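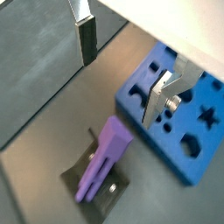 Gripper over the blue shape board, two-prong part on its plate. Skilau cell, open day demonstration.

Skilau Open Day: Frequently Asked Questions
Last updated Feb 25, 2025

What will I see?
A single robot arm handling plastic parts at a fixed work surface. The operator runs the arm from a console beside the cell and takes questions between runs. Each session lasts 12 minutes.

Who runs the demonstration?
Stastley provides the cell and the operators. Mkhize handles registration and access to the building.

What is the purple part?
A test piece: a block with two parallel prongs. It has no use outside the demonstration. The block gives the fingers something to hold, and the prongs make any error in angle easy to spot from the viewing line.

Is the motion programmed in advance?
Approach and retreat moves are stored. Grasp position and final alignment are set by the Clallik controller, using the wrist camera. 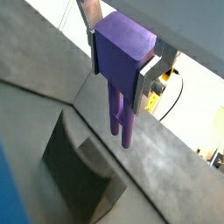 Alignment is done at low speed with the part held above the surface. If the measured angle is outside the limit, the arm backs off and tries again, up to 5 times. After that it stops and waits for the operator. Visitors should expect to see a few of these stops during the day.

How close can I stand?
Behind the yellow floor line. Groups are limited to 6 people per session. Do not reach over the line while the arm is stationary; it may be paused with power on.

Can I operate the robot?
No. Visitors may choose the starting position of the part from a printed sheet, and the operator will set it up.

May I take photos?
Yes, without flash. Flash affects the wrist camera.

Is there a data sheet?
Ask for sheet 3330 at the front desk. It covers payload, reach and finger dimensions.

I missed the October session. Is the content the same?
The arm is the same. The controller software is newer, and the alignment step has been added.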